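# Wood grain is messing with my grasp scores 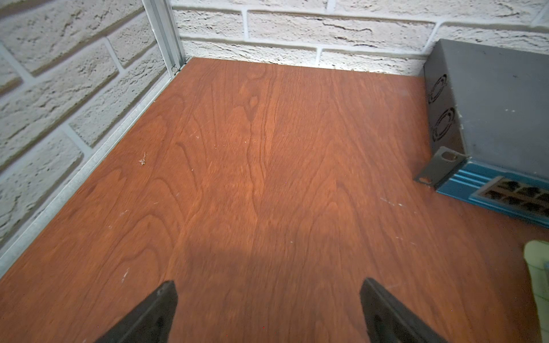

**Filed under: grasping / bench notes**

Quick one before I lose the thread. Spent most of July on the empty-shelf problem and I finally have something worth writing down.

Background, short version. Hulik is the grasp scorer I've been running on wrist camera views. View goes in, you get a map of how much it would like to close the fingers at each spot. Works nicely on cluttered shelves. Works badly on bare wood, which sounds like it should be the easy case.

The view up top is the kind that gives it trouble. Fingers open, a wide stretch of reddish-brown wood between them, nothing to pick up there. But look at the grain. Big looping arches, teardrop swirls near the middle, dark lines on a lighter base. Then a soft shadow coming up from between the fingers. To a scorer that learned mostly from edges and shading, a closed dark loop with a shadow next to it is pretty close to a small flat object.

So I put together a set of 217 views with no graspable item between the fingers. Ran plain Hulik over all of them. Any peak over the usual threshold counts as a false grasp.

- plain Hulik: 28 false grasps
- Hulik + Yimer: 11
- Hulik + Yimer, second height added: 4

Yimer is the new bit. Very dumb idea. Instead of scoring one view, move the wrist a little sideways, take another, and warp the second onto the first assuming everything sits on the shelf plane. Grain lines up with itself. A real object doesn't, becuase it has height. Then you scale the score by how badly things line up. Flat stuff gets squashed toward zero.

The second height thing: same trick but with a small move up as well as sideways. I added it for shadows. The shadow between the fingers travels with the wrist, so it does NOT line up on the plane, and Yimer on its own decides it must be a tall thing. Took me an embarassing amount of time to see that. Most of the leftover failures in the middle row were exactly this. With the vertical move the shadow changes in a way no solid object would and you can throw it out.

Things I'm not happy with:

Thin stuff. Lint, paper, a label. There's a tiny tuft of something pale on the left of the shelf up there, not far from the metal edge strip, and Yimer wipes it out completely. Fine if you're picking boxes. Not fine if you want to clean the shelf, which Tommont will ask for sooner or later.

Gloss. The wood is shinier and more orange toward the back. Highlights move when the camera moves, same problem as the shadow but weaker. I haven't split those cases out yet. Should.

Vents and ports. The gray box at the back right has round fan vents on its side and a grid of black ports in a blue front. Those are on vertical faces, so the shelf-plane assumption means nothing to them and plain Hulik's opinion goes straight through. It likes round vents a lot - way too much. Separate post maybe.

Also tried the lazy fix first, for the record. Trained with a pile of extra wood textures pasted in under the objects. Helped on wood I'd pasted, did next to nothing on this shelf. Deleted the branch, kept the textures.

Cost: the extra moves slow down every pick. For Tommont that's ok, the arm spends longer than that waiting on the planner anyway. For Sturnis it probably isn't, they want a grasp off the first view or not at all. Might only trigger the extra views when the top peak is low-ish. Haven't picked a cutoff.

One caution on the numbers. Same shelf material all the way through, same lighting. I have no idea yet what happens on speckled countertop or wire racks. And a scorer that says "nothing" all the time would ace this test, so the cluttered set has to be rerun with Yimer on before I beleive any of it. That's running tonight.

Code is a mess but the warp part is short and I'll put it up once I've pulled the hardcoded shelf height out of it.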